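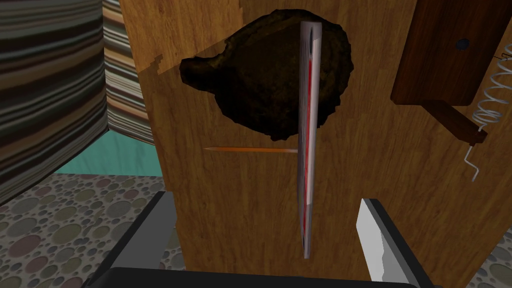 Wescombe to replace water-damaged doors at branch library

The Wescombe library board has approved $2,269 to replace doors and shelving damaged by a leaking roof at the Ikel Street branch. The work is set to start in January and should take 2 weeks.

Staff reported the leak after a night of heavy rain. Water came in above the local history room and ran down the back wall, reaching 13 shelves before the valve on the roof drain was cleared. Most of the books were moved in time. A box of old town maps was sent to Benov, a paper repair shop, and the library expects to have it back by spring.

Dmytriv Roofing patched the drain the same week. A full repair of the flat section of the roof is a separate job — the board will look at bids for that at its next meeting.

The branch will stay open during the work, but the local history room will be closed. Readers who need material from it can ask at the front desk before noon and pick it up after 3 p.m. the same day. Holds and returns are not affected. Story hour moves to the upstairs meeting room until the work is finished.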